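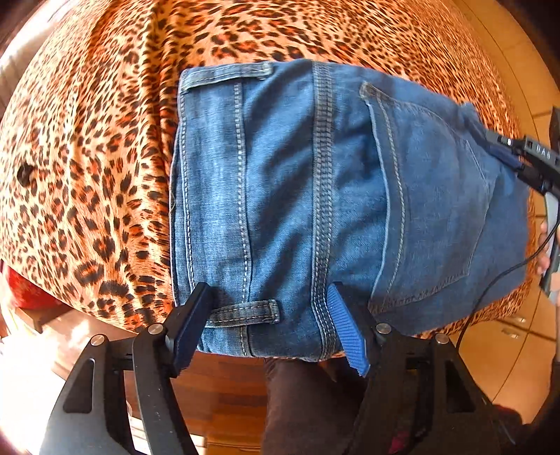 Jeans on the leopard cloth, left-hand view, second gripper on the far end.

2 min read

Sunday, Irura notebook

Back on the denim folding stuff, and I finally got to poke at the segmentation! Masks came from the Holanda branch, run on 200 images from this setup. Jeans against the print are easy (blue on peach, thank you). What kills us is the cloth itself: that long crease beside the waistband keeps getting labeled as a garment edge, so the planner wants to grab it. Ugh.

I bumped the minimum edge length to 12 and it got better, then tried 13 and lost the belt loops, so 12 it stays for now. The yoke seam also shows up as a fold line, all that stitching I guess. Might feed the pocket hem in as an anchor instead, it has a nice clean curve.

Still to do: the blue pads get merged into the denim mask when the jaws are right over it. Mask out our own fingers first?? Stustow already has code for that, need to dig it up.

Recent entries
Plernmont: planner timeouts again
Grasp scoring on towels
Wrist view calibration, take 2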